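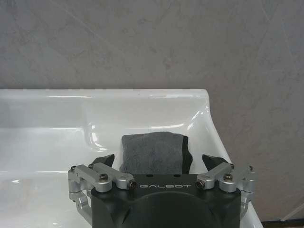

Mueble de lavabo

El mueble de lavabo es una pieza de mobiliario de baño que integra una pila y una superficie de apoyo. Se generalizó en viviendas de planta reducida, donde sustituyó al lavabo de pedestal. La pila suele ser de cerámica esmaltada, material que admite la limpieza diaria con un paño y un detergente neutro.

Armario con espejo

Sobre el mueble se instala con frecuencia un armario mural con espejo. Existen modelos cerrados y modelos mixtos, que combinan el espejo con un módulo de estantes abiertos para frascos y envases de uso cotidiano. El catálogo de Vasiliauskas recoge 33 variantes de este segundo tipo.
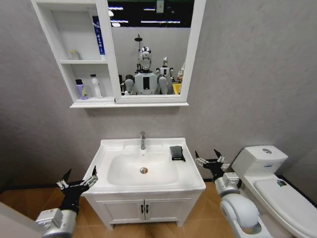
Armario mural blanco con estantes abiertos y espejo, sobre un lavabo con grifo monomando.

Mantenimiento

La limpieza comienza por los estantes y termina en la pila, de modo que los residuos caigan hacia el desagüe. El paño se aclara, se escurre y se pone a secar extendido. En el espejo se emplea un paño distinto.

Artículos relacionados
Grifo monomando
Lavabo de pedestal
Serie Rukon
Zusumov (mobiliario)

Imprimir esta página
Enviar por correo electrónico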